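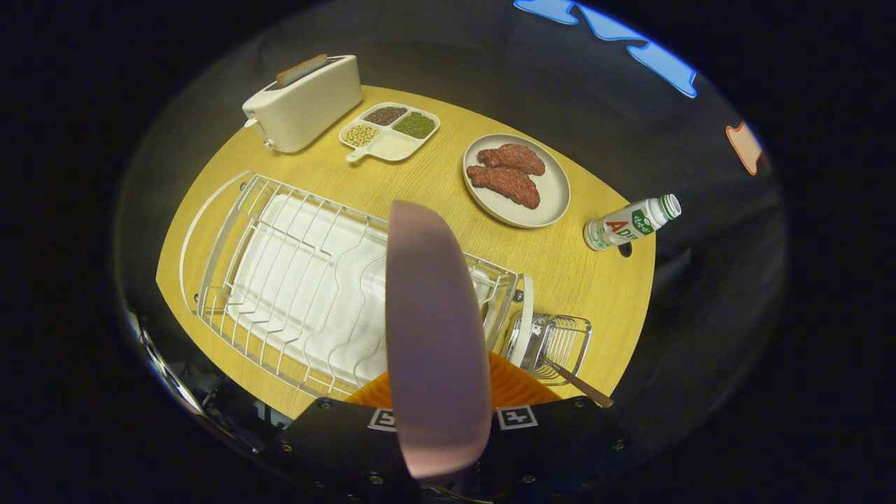
De quanto em quanto tempo se deve passar óleo num tampo de mesa de madeira clara?

Maiara Pimentel
Uma vez a cada seis meses chega para uma mesa de uso diário. Eu passo em janeiro e depois no meio do ano. Lixo de leve com grão fino, tiro todo o pó com um pano quase seco, espalho uma camada bem fina e espero 15 minutos antes de remover o excesso. Se sobrar óleo na superfície, ela fica pegajosa e junta sujeira. A mesa só volta a ser usada no dia seguinte. Uso o óleo mineral da Ostell, que custou 28 reais e ainda está pela metade. O da Elness também serve, mas o cheiro demora mais a sair.
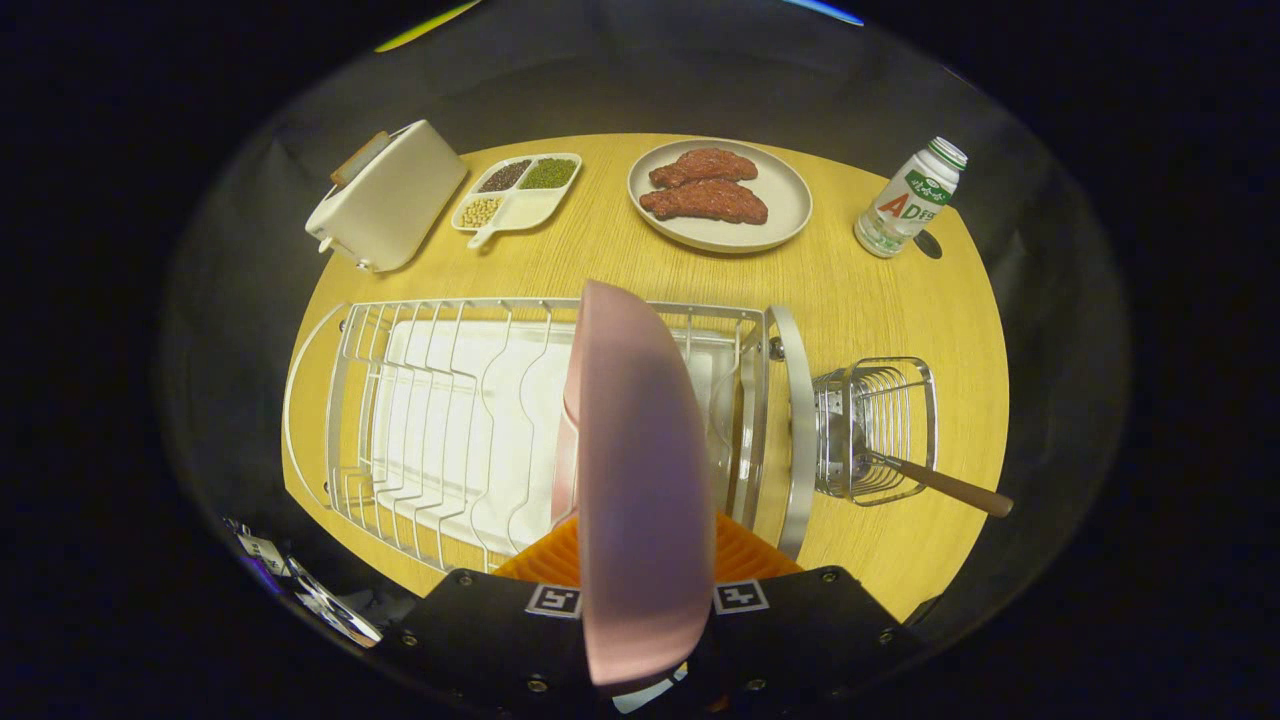 Sơn Đồng: discordo do prazo fixo. Pingue um pouco de água no tampo. Se a gota ficar inteira, deixe como está. Se a madeira escurecer logo, está na hora de passar. A minha ficou um ano inteiro sem precisar.

Tornska
cera de abelha e pronto, minha avó fazia assim
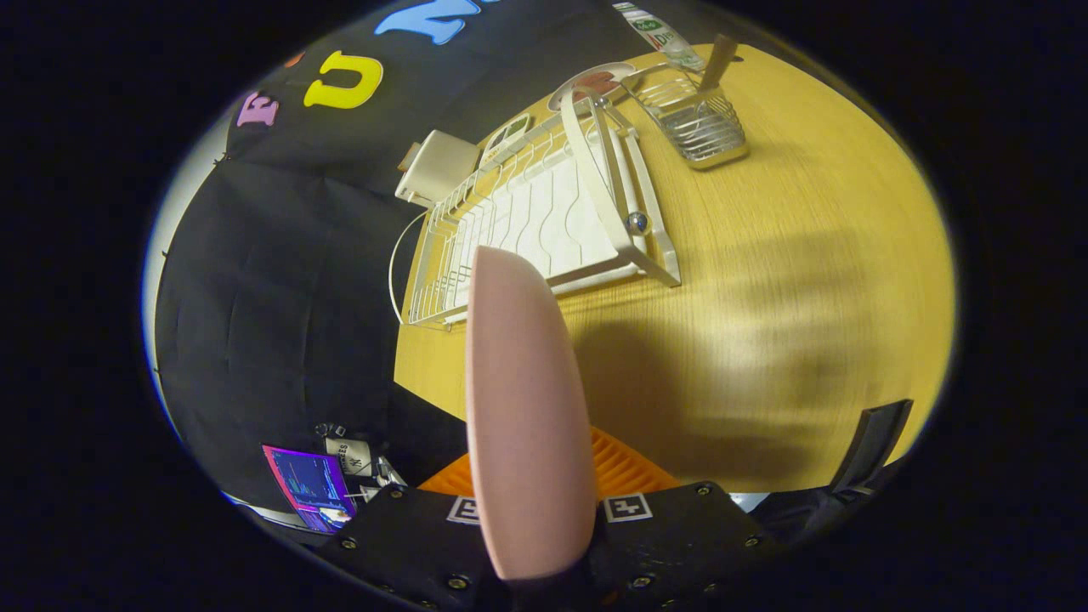

Maiara Pimentel
Complementando, o teste da gota funciona, só não faça em cima de mancha antiga, que ali o resultado engana. Quanto à aplicação, siga sempre a direção do veio, mesmo quando o tampo é redondo e dá vontade de esfregar em círculos. Numa madeira amarelada de veio fino, como a da última foto, risco de lixa atravessado aparece muito contra a luz. E cera por cima do óleo só depois de ele curar bem, senão fica manchado. Estende os panos usados abertos para secar, longe do fogão, porque pano amassado com óleo de linhaça pode pegar fogo sozinho.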